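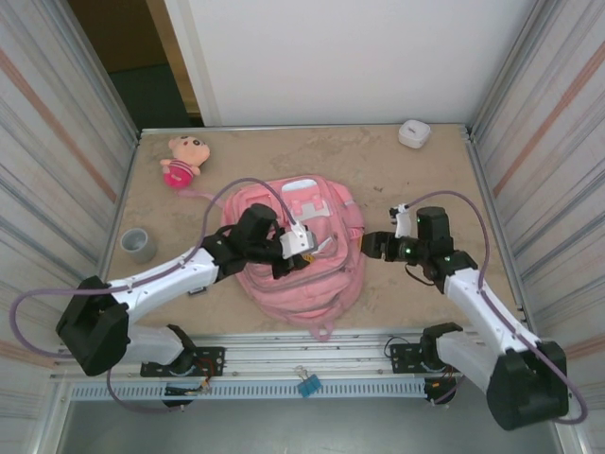
Mivero Product Support, Bags and Luggage

Batalgate Day Backpack
Section 4: Adjusting, packing and cleaning

Revised Jul 22, 2021

This section covers the Batalgate backpack in all colours. For the warranty, see Section 6. For the matching pencil case, see the separate leaflet.

4.1 Before first use

1. Take the bag out of its wrapping and remove the paper stuffing from the main compartment, the second compartment and the front pocket.
2. Lay the bag flat on a table with the front pocket facing up. The label patch should be near the top edge.
3. Pull the straps clear of the bag so that none is folded underneath.
4. Run each zip from one end to the other and back. A new zip may feel stiff for the first few days.
5. Turn the bag over and check the stitching where the shoulder straps join the back panel.
6. Write the owner's name on the tag inside the main compartment with a laundry marker. Leave it to dry before closing the bag.

Note: If a zip is still stiff after a week, rub a plain candle along the teeth and run the slider up and down several times. Do not use cooking oil or spray lubricant.

Caution: Keep the plastic wrapping away from babies and small children. It is not a toy.

4.2 Adjusting the shoulder straps

The wearer should have on whatever they normally wear to school. If the bag will be worn over a winter coat, repeat these steps with the coat on.

1. Let both straps out almost fully.
2. Put the bag on with a few books inside. An empty bag sits differently and will give the wrong length.
3. Pull both loose ends down together until the bag rests against the back. The bottom of the bag should be no lower than the waist.
4. Check that the two straps are the same length. Compare them with the bag off, hanging from a hook.
5. Fold up any spare webbing and hold it with an elastic band, or leave it hanging if it is shorter than a hand's width.

Do not cut the webbing. It cannot be let out again for a taller child or a thicker coat, and cut webbing will fray.

Note: Straps tend to slip a little in the first weeks. Check the length again at the end of September if the bag was new for the start of term.

4.3 Packing

The bag weighs 496 g with nothing in it. Allow for this if your school sets a limit for what pupils carry.

1. Stand the bag on its base and open the main compartment fully.
2. Put the largest and heaviest items in first, flat against the back panel. This normally means folders, textbooks and a reading book wallet.
3. Place the lunch box in front of the books, on its base. Keep it upright.
4. Fill the space above the lunch box with soft things such as a jumper or PE top.
5. Use the second compartment for exercise books, letters home and anything thin.
6. Put small items in the front pocket: tissues, a bus pass, a door key. Close the pocket before lifting the bag.
7. Put the drinks bottle in the mesh side pocket with the lid upwards.
8. Close the main zip last. If it will not close without pulling, take something out.

Caution: Do not carry glass bottles in the mesh pocket. The mesh is open netting and gives no protection if the bag is dropped.

Caution: Do not force a zip over clothing. If fabric is caught, hold the bag still, ease the slider back the way it came and free the fabric with your fingers.

4.4 Regular checks

Go over the bag every half term, and before any school trip.

1. Empty every pocket. Turn the bag upside down and shake out crumbs and pencil shavings.
2. Lay the bag on its side so that the mesh pocket can be seen properly.
3. Look at the mesh for tears. Pay attention to the trim down its edge and to the seam at the bottom.
4. Check each zip pull. A pull that has started to bend should be replaced before it comes off.
5. Follow the seam along the lower edge of each compartment with a thumb. Any gap wide enough to take a fingernail needs a repair.
6. Pull gently on the ends of the straps. The webbing should be flat along its whole length, with no fluffy patches.
7. Look over the panel on the front pocket. Pale colours show smudges and scuffs here before anywhere else on the bag.
8. Repeat on the other side.
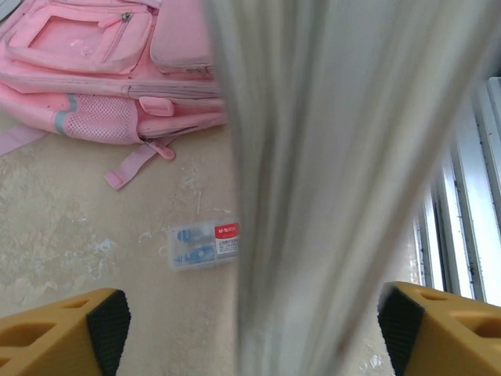

Fig. 4b. Bag on its side: front pocket, mesh pocket and strap end.

Small tears in the mesh can be closed with nylon thread in a matching colour. Start and finish the stitches in sound mesh on either side of the tear. Strap joints should not be repaired at home. Send the bag to us as described in 4.7.

4.5 Cleaning

The bag is for hand cleaning only. Machine washing strips the lining and is not covered by the warranty.

For smudges and light marks:

1. Brush off dry dirt with a soft brush. A clean nail brush will do.
2. Mix one teaspoon of mild washing-up liquid with 120 ml of lukewarm water.
3. Dip a white cloth in the mixture and wring it out well.
4. Dab the mark, working from the outside towards the middle.
5. Wipe with a second cloth and plain water.
6. Leave the pocket open to dry.

For ink, blot with a dry cloth first and do not rub. Old ink marks may fade but are unlikely to come out fully. Scuffs are wear to the surface of the fabric and cannot be washed out.

For spilt milk or yoghurt inside the bag, turn the lining out as far as it will go, wipe it with the same mixture and rinse twice. Dry it the same day.

Caution: Do not use bleach, stain remover bars or nail varnish remover. Do not iron any part of the bag.

4.6 Drying and storing

1. Hang the bag upside down by the base of the straps with all zips open.
2. Keep it out of direct sun and away from radiators. Pink and yellow fabrics fade fastest.
3. Allow a full day. The padding in the back panel is the last part to dry.
4. For storage over the summer holiday, fill the main compartment loosely with newspaper or an old towel, close the zips and lay the bag flat on a shelf with nothing on top.

4.7 Spare parts and repairs

Zip pulls are sold in packs of 4 under part number 334. State the colour of the bag when ordering.

To send a bag for repair:

1. Empty and clean it. Bags that arrive dirty will be returned.
2. Tie a piece of wool or coloured thread next to the fault.
3. Enclose a note with your name, address and order number.
4. Post it to Nusrat Kiani, Mivero Repairs, Gondal House, Skelgate.

Keep your proof of posting until the bag comes back.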